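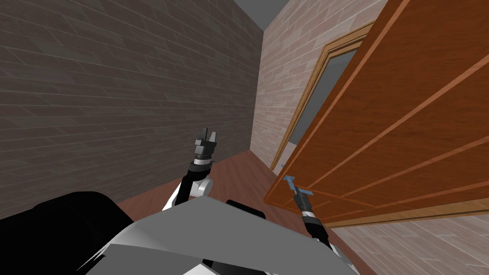

Mustmont Football Notes is an independent site covering soccer below the top divisions, with a focus on transfers, loans and youth contracts. We started as a weekly email sent to 10 people and moved to a full website when the list got too long to manage by hand. Our readers mostly follow smaller clubs, the kind whose news gets a line or two in the national papers. A good deal of that news comes out late, and our writers spend many of their evenings waiting for it after the final whistle.

What we cover

We publish match reports, squad lists, injury updates and contract news through the season. During the January and July transfer periods we update the site from 7 a.m. until late evening. Our archive now holds 1253 player profiles, each with a record of past clubs, loan spells and position. Profiles are checked at the start of every season and again when a player moves.

How we handle transfer stories

We label every transfer story as either confirmed or reported. A confirmed story has been announced by one of the clubs. A reported story needs 2 separate sources before we run it. If a report turns out to be wrong, we correct the page and leave a note at the top with the month of the change. We do not take payment from agents or clubs for coverage. 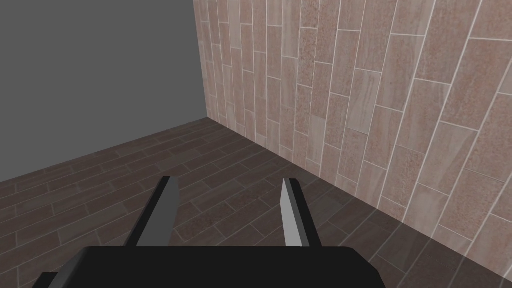 Workonari is our data section, and it has its own small staff. It covers playing minutes, goalkeeper statistics and the tracking tools that more lower-division clubs are now trying out in training. Last season it added a series on machines in sport, from ball launchers to timing gates, and what they might mean for coaching. New pieces in that series appear once a month.

Readers and contact

More than 3000 people get our free email. You can sign up from any page and leave the list at any time. Corrections, match photos and news from your club can be sent through the contact form. Please include the name of the club and the competition.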